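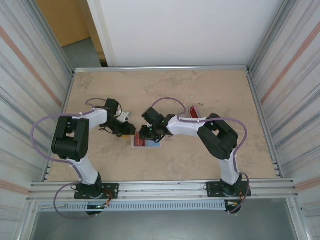

Siu-fong Lam
Bildredaktion und Materialsammlung, Skaveo

Kleinkram auf Platte — Galerie November

Flach und stehend: etwas Kartenartiges mit roten und blauen Druckflächen auf Weiß, leicht rechts dahinter ein kleines rotes Rechteck, aufrecht. Platte beige, gesprenkelt, Steinmuster.

Mag ich sehr, wie das Rot zweimal vorkommt. Einmal gedruckt, einmal als Ding. Und das Weiß zieht auf dem Beige sofort den Blick, obwohl es nur flach daliegt.

Kurz für alle, die neu hier sind: Diese Seite sammelt Tischplatten und was darauf liegt. Papier, Karten, Schachteln, kleines Zeug eben. Keine Produktseite, kein Shop, bitte keine Anfragen nach Bezugsquellen. Angefangen hat das Ganze als Ordner auf meinem Schreibtisch bei Skaveo, weil ich für das Heft Drillside ständig Untergründe nachschlagen musste und nie was wiedergefunden habe. Irgendwann haben andere mitgelesen. Jetzt ist es eine Galerie, na ja, eine halbe.

Zur Platte

Beige mit Sprenkeln ist dankbar. Steinmuster in der Farbe schluckt Krümel und Fingerabdrücke, man wischt einmal drüber und fertig. Weiße Platten sehen nach einer halben Stunde Arbeit aus wie ein Frühstückstisch, dunkle zeigen jeden Staubfaden. Nachteil bei den gesprenkelten: Kleine helle Teile verschwinden. Eine sandfarbene Unterlegscheibe habe ich zuhause mal einen ganzen Abend gesucht, lag die ganze Zeit vor mir. Seitdem kommt bei mir alles Helle auf ein dunkles Tuch, alles Bunte direkt auf die Platte.

Rot geht immer. Blau fast immer, ausser es ist sehr blass, dann wirkt es neben dem warmen Ton schnell grau. Grün schwierig. Gelb auf Beige ist Geschmackssache, Zerouali aus der Grafik schwört drauf, ich nicht.

Zum Gedruckten

Flach liegende Karten sind eigentlich undankbar, sie haben keine Höhe und werfen kaum Schatten. Alles muss der Druck machen. Große Farbflächen helfen da mehr als feine Schrift, die liest von weitem sowieso kein Mensch. Rot und Blau auf weißem Grund, das hält auch auf Entfernung. Zwei Farben, viel Luft, reicht.

Wer selber Karten auf den Tisch legt: vorher unter ein Buch damit. Karton aus der Schublade wölbt sich gern, vorallem im Winter, wenn die Heizung läuft. Über Nacht pressen, am besten länger. Mit laminierten ist es einfacher, die spiegeln dafür. Matt ist mir lieber. Anfassen am Rand, nicht auf der Farbe.

Zum Stehenden

Kleine Dinge hochkant stellen bringt mehr als jedes Umdekorieren. Eine Schachtel, die liegt, ist ein Fleck. Dieselbe Schachtel aufrecht ist ein Gegenstand. Ein flaches Teil vorne, ein stehendes dahinter, leicht versetzt — viel mehr mache ich auf einem Tisch selten. Sobald was Drittes dazukommt, fange ich an zu schieben und höre nicht mehr auf.

Wackelt es, nehme ich einen Klecks Knetmasse drunter. Sparsam, sonst quillt sie raus. Auf echtem Stein vorher testen, manche Massen fetten durch und der Fleck bleibt. Auf Platten, die nur ein Muster haben, ist mir das noch nicht passiert, aber ich habe auch nicht jede ausprobiert.

Aus dem Ordner, ungeordnet

Nachtrag zur Schieferplatte vom Frühjahr: ist gesprungen, beim Tragen. Bleibt trotzdem drin.

Der Linoltisch aus dem Atelier Atmont steht jetzt in der Küche dort. Brandfleck von einer Kanne, hübsch oval. Foto kommt, wenn ich wieder hinfahre.

Korkplatte, 12 Millimeter: zu weich für Karten, die Ecken drücken sich rein. Für Stifte super.

Mehrfach gefragt worden, wie ich Untergründe ablege. Nach Farbe, dann nach Muster, nie nach Material. Beim Material liege ich zu oft falsch, vom Foto her ist das einfach Raten. Darum steht hier auch immer »Steinmuster« und nicht »Granit«. Wer es genau wissen will, muss anfassen.

Filz in Hellgrau fehlt mir weiterhin. Sperrholz habe ich genug, bitte keins mehr schicken!

Einsenden

Eigene Tische gern, nächste Runde ist schon halb voll. Ein Bild pro Platte, dazu eine Zeile, was drauf liegt und wie die Farbe bei Tageslicht ist. Keine Filter. Kein Wasserzeichen quer über der Platte, am Rand ist es ok. Bis 17 Uhr kommt es meist noch am selben Tag in den Ordner, danach am nächsten Morgen. Antworten dauern grade etwas, das Heft geht in Druck und ich sitze zwischen zwei Stapeln Andrucken.

Wer schonmal was geschickt hat und es nicht findet: unter der Farbe suchen, nicht unter dem Namen. Und wenn es da auch nicht ist, nochmal schreiben.

S. L.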